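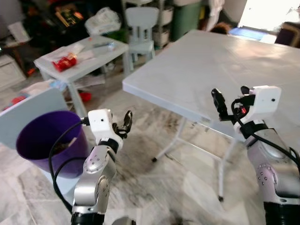 *Both arms and the purple bucket, with the big folding table behind.*

Apr 25, 2025

I have worked at Butness, a small day care, for a long time, and since August we have had a two-armed machine from Stekell to help with pickup. A few people have asked me what it's like, so I'm writing it down.

The job is small things on the floor and the tables. Toys, paper, caps off markers, crumbs if they are big enough. We used to do all of it by hand at the end of the day, and it took the two of us on closing shift 40 minutes on our knees. Now the arms do part of it while the room is still open. It's slow. I can pick up a block, a sock and a book before it has decided how to hold the block. It doesn't get a sore back, though, and I do.

The lease is $1280 a month. I was against it when I heard that number, since we had been asking for a new floor mop and better chairs. We did get the mop later. Our hours stayed the same, which was my main worry. The owner put it in writing that nobody's shift would be cut before the lease is up. After that I don't know.

What changed first was how we set the room up. The bucket has to be somewhere both arms can reach, and the folding table has to stay put. If a chair is left in the wrong place the machine waits and someone has to go move the chair. For the first few weeks I felt like I was tidying up so the robot could tidy up. It's less like that now, but not gone.

The other change is where I look. Before, I was facing the floor for the last part of the day. Now I'm mostly facing the kids. The rule here is that an adult is in the room whenever the arms are powered, with the stop button on them, and that adult does no other job. On short days we leave it switched off and do it the old way.

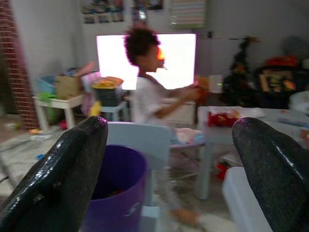
## Things I would tell another day care

- Ask who trains the staff. Ours was one afternoon and a binder. The second visit cost extra.
- Flat things are still our job. Paper on a table gives it a lot of trouble.
- The bucket needs emptying and wiping out by a person. Put it on the closing list or it gets missed.
- Keep the old cleanup song. We dropped it for a while and the kids stopped putting things away themselves. It's back now.

Skultesico, the other center on our street, is looking at the same model and sent two people over to watch. I told them to come back near closing, when the floor is at its worst.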